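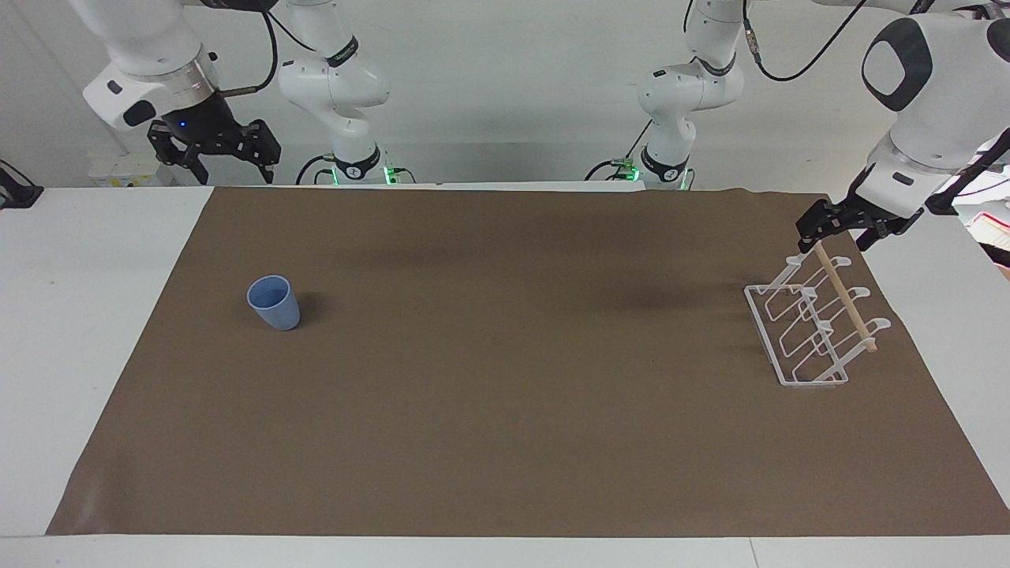
**Which items go on the rack?** Plates and lids go in the slots, one per slot. Cups and long utensils follow separate rules, given below. A tapered tumbler, such as the light blue plastic one standing on the brown paper, is wider at the rim than at the base and does not sit securely between the wire loops of the rack.

**How much surface does the rack need?** Leave at least 11 inches clear beside it for loading. 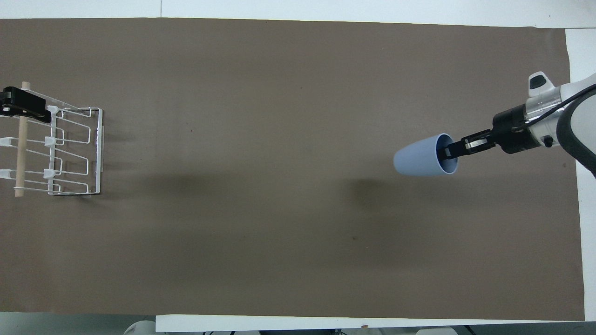

**Can I dry wooden dowels or chopsticks on it?** Yes. Wood should be dried with air on all sides and kept out of standing water. Lay the piece along the rack – the pale dowel running through the left part of this one is a typical placement – and turn it once. Drying time at 80 °F is around 97 minutes.

**Is the paper required?** No. It protects the tabletop from drips and scuffs. Replace it when it stays creased or stained.

**Does the coating need care?** Wipe the wire with a soft cloth. Do not use steel wool – it cuts the coating and exposes the metal. 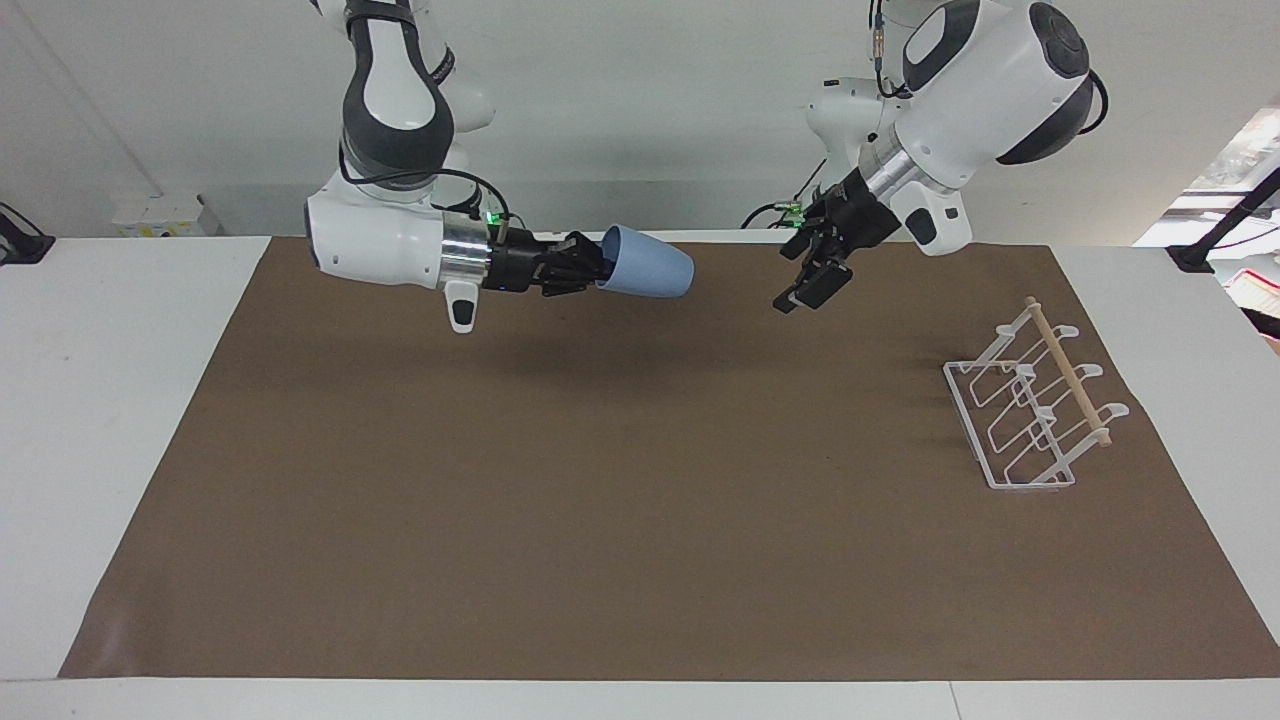
*Light blue cup held sideways; white wire rack on brown paper.*

**Who maintains this page?** Nayara Moura, Urstead. Last revised 8/24/23.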